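About Trukley Tableware

Trukley makes and sells everyday bowls and plates from a small workshop in Closport. We opened 30 years ago with one kiln.

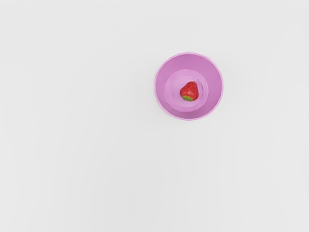 Our range is sold in 7 shops, and we post orders anywhere in the country.

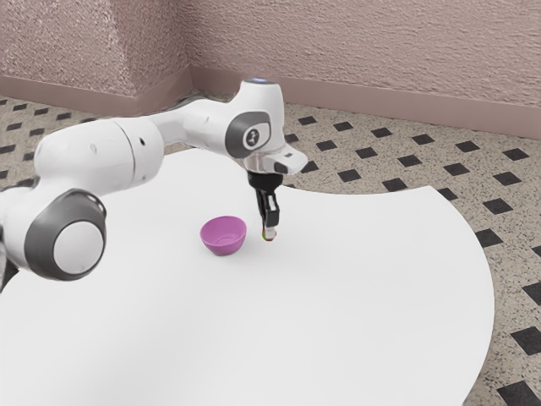
The Ferrand line is our plainest. It suits cafés and families, and the colours change each May. A small pink-violet bowl looks well on a white table.

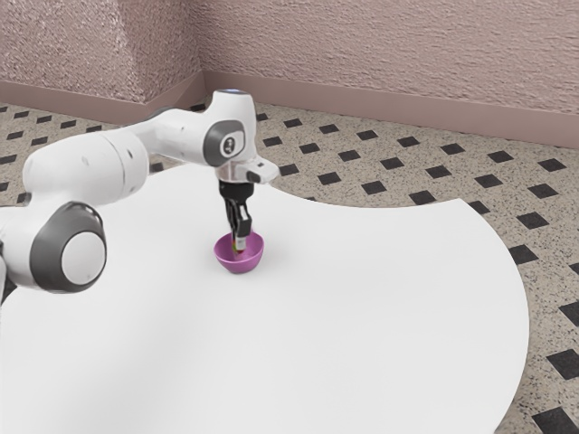 Purkia is the dinner range, made for sharing. Plates come in sets of 4. We like them on a large table with a curved edge, like the white one shown, where everyone can reach the middle.

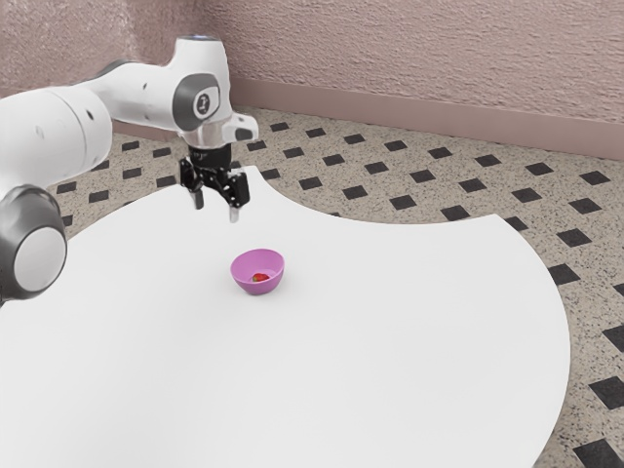 Seconds are sold at the workshop door for 40 per cent off. Cash or card.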